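Tretbridge moves to the 800 class with a new front end
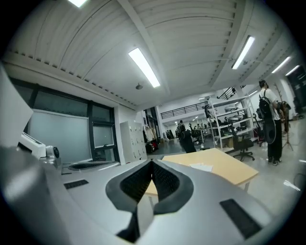 The workshop, under its white corrugated ceiling.

Tretbridge Racing will leave the 300 class at the end of this season and enter the 800 twins next year with two bikes. Ro-un Baek stays with the team for a third year. The second seat is open, and the team expects to fill it after the November test at Traltby.

The engine is the standard production unit allowed by the class rules, with a sealed control unit and a fixed rev limit. Gains have to come from the chassis, the suspension and the way the bike uses its tires. Crew chief Kamrul Matubbar has spent most of the winter budget on the front of the bike.

The fork is a Cortés cartridge type with separate damping in each leg: compression on the left, rebound on the right. Travel is shorter than on the old bike, and the spring rate is a good deal higher. The 800 carries more weight into the corner and brakes from a higher speed, and on the first private runs with the softest spring the fork reached the end of its travel at both of the heavy braking points. Two steps up on the spring cured that but made the bike slow to turn in the long right-hander. The team has settled on one step up, with a little more oil in each leg to stiffen the last part of the stroke.

Baek did 24 laps on that setting in the afternoon and asked for two changes. The first was ride height. With the rear raised four millimeters, the bike turned in sooner and needed less pressure on the inside bar. The second was engine braking. The map supplied with the control unit holds the throttle plates slightly open on a closed grip, and Baek found that it pushed the front wide on entry. The rules allow a choice of three maps. The second gives more engine braking and was used for the rest of the day. The third has not been tried yet.

"On the 300 you keep your corner speed and wait," Baek said. "With this bike I have to stop it, turn it and pick it up. I was braking too late and carrying the lever too far in. When I let go a little earlier the front settled down."

Tire wear is the open question. More than half of the running so far has been done on used rears, and the left shoulder showed tearing after a full race distance. Matubbar puts part of this down to a cold track and part to rebound damping that was too slow at the rear – the shock was not recovering between the bumps on the exit of the last corner. A revised Cirener shock with a wider rebound range is on order and will be fitted for Traltby.

The brakes carry over the same pad compound with larger discs. Lever travel stayed constant through the longest run, and no change is planned.

The two 300 bikes will be sold complete, with spare wheels, sprockets and the current gearing chart for each circuit. Buyers should note that both engines are due for a valve check and that the data loggers are not included. Inquiries go to the team office in the usual way.

At Traltby the pit garage opens at 8 a.m., and the first session for the 800s starts an hour later. The plan for the morning is a baseline run on the current shock, followed by the Cirener unit on the same tires. Candidates for the second seat ride in the afternoon, on the spare bike and with Baek's base setting. Each will get one new set of tires and two runs. Lap times from the test will be in the next issue, along with the final gearing.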